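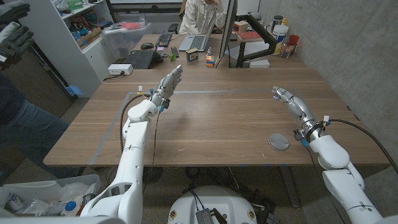
질빌(Zillville) 2층 공동 작업실을 처음 쓰시는 분들이 저에게 같은 질문을 자주 보내십니다. 그래서 책상, 의자, 벽, 케이블에 관한 답을 한 페이지에 모았습니다. 가장 많은 질문은 큰 나무 책상에 대한 것입니다. 책상 위에 회색 테이프로 그린 네모가 보이고, 뒤쪽 책상에는 노트북과 키보드, 마우스가 놓여 있는데, 어디까지가 작업하는 자리이고 어디부터가 컴퓨터 자리인지 궁금하다고 하십니다. 저는 한국어가 모국어가 아니어서 표현이 조금 딱딱할 수 있습니다. 이해가 안 되는 문장이 있으면 꼭 알려 주십시오.

작성: 틸리니 디사나야케 (Thilini Dissanayake), 공간 담당

책상과 테이프

책상 위의 회색 테이프는 무슨 뜻입니까?
네모 안은 지금 작업하고 있는 물건을 놓는 자리입니다. 네모 밖에는 잠깐 내려놓는 것만 괜찮습니다. 음료수는 안에도 밖에도 놓지 마십시오. 음료수를 위한 작은 선반이 출입문 옆에 따로 있습니다.

테이프를 떼고 다시 붙여도 됩니까?
먼저 저에게 물어봐 주십시오. 네모의 위치를 정해 놓고 며칠 동안 계속 작업하는 팀이 있습니다. 테이프가 조금만 움직여도 그 팀은 처음부터 다시 재야 합니다. 끝이 들떠서 보기 싫은 경우에는 손가락으로 눌러 주시면 되고, 그래도 붙지 않으면 서랍에 있는 같은 색 테이프로 그 부분만 바꿔 주십시오.

제 테이프를 가져와서 써도 됩니까?
종이 테이프나 천 테이프는 괜찮습니다. 투명 포장 테이프는 사용하지 마십시오. 작년에 페톤(Peton) 팀이 투명 테이프를 오래 붙여 놓았는데, 뗄 때 나무의 칠이 같이 올라왔습니다. 그 자리를 고치는 데 아리프 뎁나트 씨가 오후를 다 썼습니다.

나무 책상을 무엇으로 닦습니까?
마른 천으로 먼저 먼지를 모으고, 그다음에 물을 꼭 짠 천으로 나뭇결 방향을 따라 닦습니다. 알코올은 쓰지 마십시오. 테이프 자국이 남았으면 손톱이나 칼로 긁지 말고 싱크대 아래의 노란 통에 있는 제거제를 천에 조금 묻혀서 쓰십시오. 제거제를 쓴 다음에는 물수건으로 한 번 더 닦아야 끈적거리지 않습니다.

책상 위에 작은 물건이 남아 있습니다. 버려도 됩니까?
버리지 마십시오. 뚜껑처럼 보이는 것, 접시처럼 보이는 것, 나사 하나까지도 누군가 찾고 있을 수 있습니다. 테이프 안에 있는 것은 그대로 두시고, 밖에 있는 것은 분실물 상자에 넣어 주십시오. 분실물 상자는 매달 말에 비웁니다. 비우기 전에 제가 메일을 한 번 보냅니다.

책상을 옮겨도 됩니까?
큰 책상은 옮기지 않습니다. 다리가 금속이고 무거워서, 밀면 카펫에 자국이 깊게 생깁니다. 꼭 옮겨야 하는 사정이 있으면 두 사람 이상이 들어서 옮기고, 끝난 후에 원래 자리로 돌려놓아 주십시오.

컴퓨터 자리

뒤쪽 책상에 사람이 앉아 있으면 작업실을 쓸 수 없습니까?
쓸 수 있습니다. 뒤쪽 자리와 앞쪽 자리는 예약이 따로입니다. 다만 시끄러운 작업을 시작하기 전에 뒤쪽 분에게 한마디 해 주시면 좋겠습니다. 통화 중일 수도 있고, 집중하고 있을 수도 있습니다.

키보드와 마우스는 공용입니까?
스티커가 붙어 있는 것은 공용이고, 스티커가 없는 것은 개인 물건입니다. 색이 모두 비슷하여서 자주 바뀝니다. 본인 키보드를 두고 가시는 분은 뒷면에 이름을 써 주십시오. 작년 9월에 마우스가 서로 바뀐 것을 두 분이 한 달이나 모르고 쓰신 일이 있었습니다.

키보드를 비스듬하게 두거나 작은 숫자판을 옆에 두어도 됩니까?
네, 쓰는 동안에는 편한 대로 두십시오. 나가실 때만 벽 쪽으로 똑바로 밀어 주시면 됩니다. 다음 사람이 노트북을 놓을 자리가 필요합니다.

케이블은 어떻게 정리합니까?
책상 위로 지나가는 케이블은 벨크로 끈으로 묶고, 바닥으로 내려가는 케이블은 책상 다리를 따라서 내려 주십시오. 사람이 걷는 길을 건너가야 한다면 고무 덮개를 씌워야 합니다. 덮개는 창고 왼쪽 벽에 걸려 있습니다. 케이블을 세게 감지 마십시오. 안쪽 선이 끊어져도 밖에서는 잘 보이지 않습니다.

벨크로 끈이 없습니다. 어디서 받습니까?
문 옆 첫 번째 서랍에 있습니다. 다 떨어졌으면 내선 1528로 전화해 주십시오. 삼란 통디 씨가 가져다 드립니다. 점심시간에는 전화를 못 받을 때가 많습니다.

벽, 천장, 소리
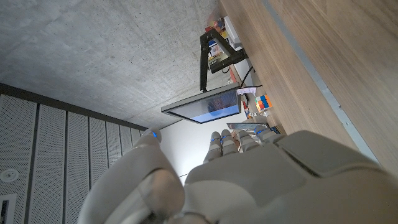 소리가 밖으로 많이 나갑니까? 이 질문은 특히 회의실을 같이 쓰는 분들이 하십니다. 제 대답은 "보통 대화는 괜찮고, 망치질은 들립니다"입니다. 벽에는 작은 구멍이 촘촘한 흰색 흡음 패널이 세로로 길게 붙어 있습니다. 반대로 천장은 콘크리트 그대로입니다. 그러므로 말소리의 울림은 많이 줄어도 딱딱한 소리는 위에서 조금 돌아옵니다. 두드리는 작업은 오후 다섯 시 이후에 해 주시기를 부탁드립니다.

흡음 패널에 종이나 포스터를 붙여도 됩니까?
안 됩니다. 구멍이 막히면 흡음이 약해지고, 접착제가 구멍 안으로 들어가면 빼기가 아주 어렵습니다. 압정도 안 됩니다. 포스터는 복도의 게시판을 이용해 주십시오. 꼭 작업실 안에 걸어야 하는 도면이 있으면 바퀴 달린 칠판을 빌려 드립니다.

패널 사이의 어두운 회색 홈에 고리를 걸 수 있습니까?
걸지 마십시오. 그 홈은 물건의 무게를 받는 곳이 아닙니다. 가방은 의자에, 외투는 복도의 옷걸이에 걸어 주십시오.

패널에 손자국이 생겼습니다. 어떻게 합니까?
흰색이라서 금방 눈에 띕니다. 마른 미술용 지우개로 가볍게 문지르면 대부분 없어집니다. 물은 쓰지 않습니다. 없어지지 않는 자국은 그냥 두시고 위치만 저에게 알려 주십시오.

벽에 있는 작고 둥근 흰색 장치를 가려도 됩니까?
절대로 가리지 마십시오. 그런 장치는 모양이 비슷하여도 역할이 다를 수 있으니, 무엇인지 모르면 모두 안전 설비로 생각해 주십시오. 종이컵이나 테이프로 덮는 것도 금지입니다. 앞에 키가 큰 물건을 세우는 것도 안 됩니다.

밝은 갈색 나무 면에 붙은 회색 금속 띠가 조금 들뜬 것 같습니다.
띠를 따라 있는 작은 나사를 직접 조이지 말고 저에게 연락 주십시오. 너무 세게 조이면 나무가 갈라집니다. 수리는 탐비아(Thambiah)라는 가게에 맡기고 있습니다. 답이 빠른 가게는 아니지만 일은 꼼꼼하게 합니다. 수리할 때까지는 옷이나 케이블이 걸리지 않게 조심해 주십시오.

바닥과 청소

카펫에 나사나 작은 부품을 떨어뜨렸습니다.
회색 카펫에서는 금속이 잘 보이지 않습니다. 손전등을 바닥 가까이에 눕혀서 비추면 그림자가 생겨서 찾기 쉽습니다. 긴 막대 끝에 자석이 달린 도구도 창고에 있습니다. 청소기는 마지막 방법입니다. 청소기를 먼저 돌리고 나서 먼지통을 뒤지는 분이 가끔 계십니다.

청소는 누가 합니까?
바닥은 아침 일곱 시에 청소 업체가 합니다. 책상 위는 업체가 손대지 않습니다. 책상은 마지막에 쓰신 분이 닦아 주십시오. 휴지통은 반 이상 찼을 때 비우시면 됩니다.

예약과 비용

한 번에 몇 명까지 들어갈 수 있습니까?
최대 21명입니다. 의자는 그보다 적으니 필요하면 옆방에서 가져오시고, 끝난 후에는 옆방에 돌려주십시오.

비용이 있습니까?
작업실은 무료입니다. 사물함만 한 달에 3000원입니다. 사물함 열쇠는 하비부르 부이얀 씨에게 받으십시오. 열쇠를 잃어버리면 자물쇠 전체를 바꾸어야 하니 잘 보관해 주십시오.

며칠 동안 물건을 책상에 그대로 두고 싶습니다.
예약할 때 메모 칸에 "그대로 두기"라고 써 주십시오. 그리고 이름과 끝나는 날짜를 쓴 종이를 테이프 네모 안에 놓아 주십시오. 종이가 없으면 다음 팀이 정리할 수 있습니다. 지난번에 니넨트(Ninent) 팀의 물건이 그렇게 해서 창고로 들어갔고, 찾는 데 이틀이 걸렸습니다.

예약 시간이 끝났는데 앞 팀이 아직 정리 중입니다.
조금만 기다려 주십시오. 케이블을 풀고 책상을 닦는 데에는 생각보다 시간이 걸립니다. 한참 지나도 끝나지 않으면 마자누르가 아니라 미자누르 마줌데르 씨를 찾아 주십시오. (이전 안내문에 제가 이름을 잘못 썼습니다. 죄송합니다.) 미자누르 씨가 예약표를 조정할 수 있습니다.

여기에 없는 질문은 어디로 보냅니까?
작업실 문에 걸린 공책에 써 주셔도 되고, 내선 1528로 전화하셔도 됩니다. 공책은 제가 저녁마다 읽습니다. 글씨를 조금 크게 써 주시면 감사하겠습니다.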